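9 Jan 2020
Imke Kuhlmann and Cauã Queiroz

3.2 Table coverings in rented homes

Of the 268 households we visited, most kept a cover on the main table all year. Tenants gave stains and landlord deposits as the usual reasons. 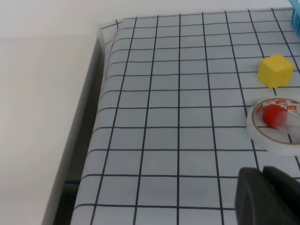
Figure 4. Checked table covering, light ground with dark lines.

Covers were replaced more often in homes with children – in 10 cases, twice between visits. Older tenants tended to turn a worn cover round first.

Contact: Mirela Cordeiro, Grodico
© Grodico
Back to top
Last updated in November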